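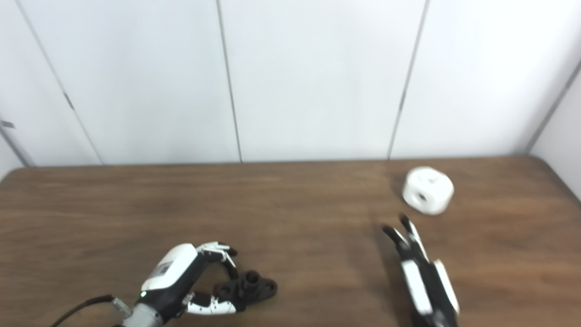

Womholm, June

Speaker notes: Furnishing a small workroom

Slide 1. Opening

Good morning. Wait for the back rows to sit down. The session runs until lunch and there is a break in the middle, coffee is in the hall.

I want to talk about one room and mostly about one table. The room is the small workroom at Nerby, which we refitted over the winter. Some of you have booked it. If you have, you know it already and can correct me at the end.

Leave the opening picture up while people settle. Point out the two materials: wood for the table, smooth white panels for the wall. There is very little else to choose in a room like this, so those two choices carry a lot of weight.

Slide 2. What we started with

The old room had a gray counter along one side and shelves over it. People used the shelves for storage and the counter for overflow from the shelves. When somebody needed to work, they cleared a patch and worked in the patch.

We took out the shelves first and left the counter in for a month. That was a useful month. The counter stayed clearer than it had been, but people complained about glare and about the hard edge at the front.

(If asked: the shelves went to the Cuypers building and are in use there.)

Slide 3. The table

We wanted a brown surface, medium tone, with visible grain. Reasons, in order of how much they mattered to us:

Small pale parts show up on it. A white piece on a white counter gets lost. Go back to the opening picture if needed and point to the white piece on the right, the short round one with the hole in its side. It reads clearly against the wood.

The streaks hide light scratches. A plain color shows every one.

People like it better. I have no measurement for this, only comments in the room book.

The finish is a compromise. There is a soft sheen, and you can see the light catch near the middle of the table. A fully matte top was on the list but it marked badly in our cleaning tests. A gloss top was never on the list.

Slide 4. Grain direction

Short slide, do not skip it. The grain runs left to right as you face the wall. We tried a sample board the other way, front to back, and people lined their work up with the streaks without meaning to and ended up working in a narrow strip. With the grain running across, they spread out sideways and used more of the surface.

I would not build a theory on this. It was one sample board and one group of users.

Slide 5. The wall

Large panels, white, with thin gray seams. The panels came from Gekton. The first quote was for smaller panels and would have meant more seams -- more places for dust to sit and more lines behind whatever you are looking at.

Cost was 892 for the wall, fitting included, against a first quote that was 200 higher. The larger panels were cheaper because they took less time to put up. I had expected the opposite.

The corners took longer than the flat run. If you are planning one of these, have the corners measured separately.

Slide 6. Light

The panels are lit evenly across most of the back wall. It gets grayer toward the upper left and down the right side. We have left that alone. Shadows on the table are faint, and that was the aim. You want some shadow under an object so you can judge where it sits.

Slide 7. Keeping it clear

The rule in the room is that things go back out when you leave. There is no storage, on purpose. We put a cart in the corridor instead, and it has held up better than I thought it would.

Wipe the table with a damp cloth, then a dry one, along the grain. The wall needs the same treatment less often. Seams get a soft brush.

Slide 8. What I would change

A slightly deeper table. Ours is fine for one person, tight for two.

A rounded front edge from the start. We added ours later and it cost 189 that we had not planned for.

Questions

Expect one about noise. The panels do reflect sound. With the door closed it is noticeable -- a rug helped, an acoustic ceiling would help more.

Sample boards are on the side table by the door. Please put them back in the box.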